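Oxímetro de pulso Voltis 3: três semanas de uso com uma pessoa idosa em casa

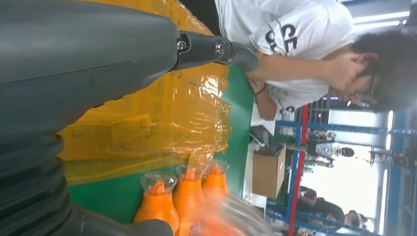 Por Gus Halvorsen | 3/6/25 | Saúde em casa

Comprei o Voltis 3 para a minha sogra, que saiu do hospital em março depois de uma pneumonia. A enfermeira pediu que medíssemos a saturação de manhã e à noite e que anotássemos os valores num caderno. O aparelho antigo, um Montoya com vários anos, demorava muito a dar leitura e às vezes desligava-se a meio.

O Voltis vem numa caixa pequena com pilhas, um cordão para o pescoço e um folheto em português com letra miudinha. A mola da pinça é mais macia do que a do Montoya. Para quem tem artrose nos dedos, isso conta muito: a minha sogra consegue colocá-lo sozinha com a mão esquerda, coisa que não fazia com o outro.

Leituras

Em repouso, com as mãos quentes, o valor estabiliza em 10 segundos. Levei-o a uma consulta e comparei com o aparelho do centro de saúde: os dois marcaram 96. Uma comparação só não prova grande coisa, mas fiquei mais descansado. Com as mãos frias a história é outra. O número salta, aparecem traços no ecrã e é preciso esperar ou mudar de dedo. Com verniz escuro também não deu leitura fiável, e o folheto avisa disso na segunda página.

A pulsação costuma bater certo com a do medidor de tensão, com diferenças de um ou dois batimentos. Uma noite marcou 52 e assustámo-nos. Repetimos passados uns minutos, com ela sentada e sem falar, e o valor já era o habitual. Mesmo assim ligámos à enfermeira, que nos disse para repetir sempre a medição antes de escrever o número no caderno.

Ecrã e memória

Os algarismos são grandes e lêem-se bem sem óculos. O brilho não se regula e à noite, no quarto às escuras, incomoda um pouco. Não há memória nem ligação ao telemóvel. Quem quiser guardar o histórico automaticamente tem o Nukadus, mais caro, que um vizinho usa e que obriga a criar conta numa aplicação. Para nós o caderno chega — e o médico prefere folheá-lo.

O que falha

A tampa das pilhas é fraca e já saltou duas vezes ao cair na mesa de cabeceira. O alarme de saturação baixa vem desligado de fábrica e só se activa com um toque longo seguido de dois curtos, o que não é fácil de adivinhar. Também faz falta uma bolsa, porque o cordão sozinho não o protege dentro da mala.

Comprei-o na loja Stodport, que o entregou em dois dias. Pedi a factura com número de contribuinte e enviaram-na por correio electrónico na mesma tarde.

Classificação: 4 em 5. Voltava a comprar para medições de rotina, com indicação do médico sobre os valores a vigiar.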